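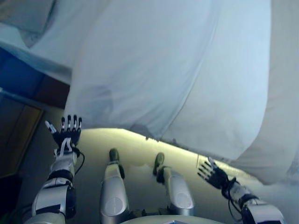 Predinard Support: Before you change any more settings, please check the cable slack at both wrists and tell us whether the hand drops out with the arm raised, with the arm lowered, or both. A log from a run without the sheet would also help.

Ticket: Fingers stop responding during sheet lift
Opened by: Cullinane College robotics club
Opened: 21 Mar 2018
Product: Predinard upper body kit, Arnance hand controller
Priority: Normal
Status: Waiting on customer

Original report

We are a school club working on a household task for the Presen challenge in August. The robot sits on the floor with its legs out in front and has to lift a bed sheet with both hands, find an edge and bring it down flat. The lift is fine. Once the arms are up, the fingers on one hand stop taking commands and stay in whatever position they were in. The arm itself keeps moving. The controller shows error 4 and needs a power cycle to clear.

It started after we changed the grip timeout from 75 to 200 ms. We have put it back to 75 and the fault is still there, so we don't think the timeout is the cause.

Customer update

Went over the wrists. Both cables stand out from the arm in a loop, with more slack on the outside than your fitting guide shows. They aren't pinched anywhere we can find with the power off.

Results so far:
Arms lowered, no sheet: no fault.
Arms raised, no sheet: fault on the left hand after 3 lifts.
Arms raised, with sheet: fault on the left hand on the first lift.
Right hand: no fault in any run.

We swapped the left and right hand leads at the Arnance board. The fault stayed with the left hand, so the board outputs look OK. Logs attached.

Predinard Support: Thanks, the swap is useful. Error 4 is lost communication with the hand. With the fault staying on the left arm, we suspect the connector inside the wrist cover. Don't open it yet. Could you also send a view from the wrist camera? Your log has edge detection failing at the same times, and we'd like to know if the two are related.

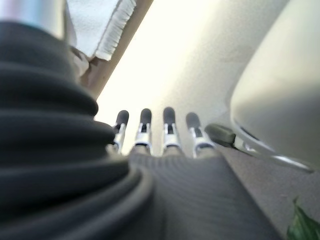

Page 3 of 4

Customer update

Wrist camera view added. The wall behind the fingers is blown out to nearly plain white, which can't be doing the edge detection any favours with white cloth. We've had auto exposure on the whole time and will try fixing it lower. The fringed cloth is a spare we use for testing and its edge gets found more often than the sheet's, probably on account of the fringe.

Fixed exposure did improve the edge detection. It made no difference to error 4, so we are treating them as separate faults.

Predinard Support: Agreed. Please log the exposure problem as its own ticket. For the hand, power down, remove the left wrist cover and reseat the inner plug until the latch clicks. Re-tie the cable to match the guide, then run the raised arm test again without the sheet.

Customer update

Cover off. The plug was seated but the latch wasn't closed. Reseated and re-tied. Raised arm test, no sheet, is running now and we'll add the log at the end of the session. Please leave the ticket open until we've repeated it with the sheet.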